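Review: Plekton Cell Check Kit for Gripper Inspection and Sign-Off

We run two small picking cells at Clustport, both with Robotiq grippers, and we bought the Plekton kit to replace a clipboard and a spreadsheet that had grown past the point of being useful. 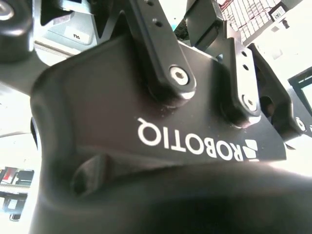 What you get

A binder of laminated check cards, a preset torque driver with a set of hex bits, a roll of numbered tags, two feeler gauges and a login for the record software. The cards cover the gripper, the wrist mount, the cable run and the area around the cell. Ours came in a hard case that fits under a bench. Order number 1316 if you want the version with the longer bits, and you probably do. The standard ones are too short to reach past the finger links without the driver handle knocking into something.

The gripper cards

These are the best part of the kit. The pivot screws get their own card, with a space for the torque you found and the torque you left it at. Our old form had one box marked "screws OK," and people ticked it from across the room. The card also asks you to mark each screw head with a paint pen after tightening, so the next person can see at a glance if it has moved. The pen isn't included.

Torque values are left blank. You fill them in from the gripper maker's manual and have someone else initial the card. I think that is the right call, but set aside an afternoon for it.

Finger pads have a wear card with a simple pass or replace line. Plekton suggests a check every 2000 cycles. We went with the start of each shift, which is easier to remember.

Rules for working near the hand

The binder opens with a page of rules to post at the cell. Power off and locked before fingers go between fingers. No part left in the grip during a check. One person holds the key. After any change to the gripper, run at reduced speed before going back to full. None of it is new, and it doesn't replace a proper risk assessment. The binder says so on the first page and again before the sign-off sheet. Still, the wording is short and people read it.

What I didn't like

The software is slow, and it logs you out while you are still wearing gloves. Photos have to be added one at a time. The tags are fine on flat metal but peel off anything curved, so we moved ours to the brackets.

The card for the area around the cell is thin. It asks about the floor and the light curtain, and says nothing about shelving within reach of the arm. We wrote our own line for that.

Compared with Woltis

We tried the Woltis set in August. It is cheaper and the driver feels better in the hand, but its cards are written for large welding arms and half of them didn't apply to us.

Time and cost

A full check takes about 75 minutes per cell, most of it on the gripper and the cable run. The short daily card takes a few minutes. We bought through Nwankwo, and replacement cards came in the same week – no complaints there.

Rating: 4 out of 5. I'd buy it again for the gripper cards and keep the records on paper until the software improves.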